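Home Explore Alerts Messages Lists Profile

Annelore Ruppert
31st August

Ok so people keep asking how the arms are going at Lokley, and I have thoughts, so, thread!

Quick background: I've been in kitting at the Skestville building for years. Small blocks into small boxes, boxes onto the cart, 2,000 a shift when everyone showed up. In April we got told the arms were coming for the block work.

My first reaction was to update my resume lol. My second was to ask who'd be teaching the things, and the answer was us.

So now I do 50 practice runs in the morning, then I grade the overnight ones. Grading is weirdly tiring?? You sit and stare at a gripper and a block and decide if you'd have let a new hire get away with that.

What I miss: talking. The old line was loud but you could gossip across it. What I don't miss: my wrists at 3pm (the brace is in a drawer now!!)

Blocks, box, arms:

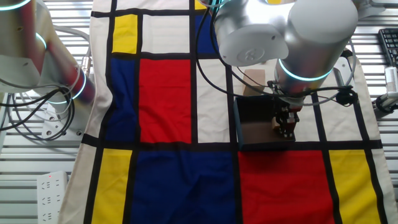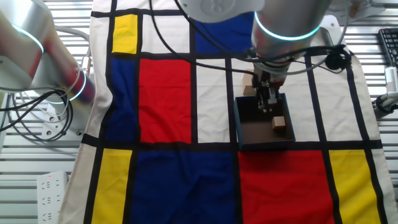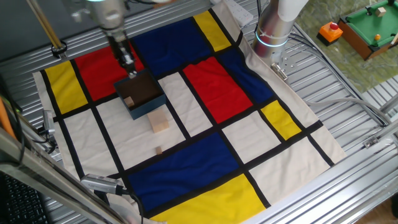

Pay stuff, because I know you're wondering. We got a bump for the training hours but only after Wunderlich's crew in Breltotville asked for it first. Thank you Breltotville, I owe you all donuts.

Still no word on what happens to the night shift. I've asked twice and got "we're looking at it" both times. If you're on nights, go to the meeting and ask too, please.

© Posts belong to their authors | Contact | Back to top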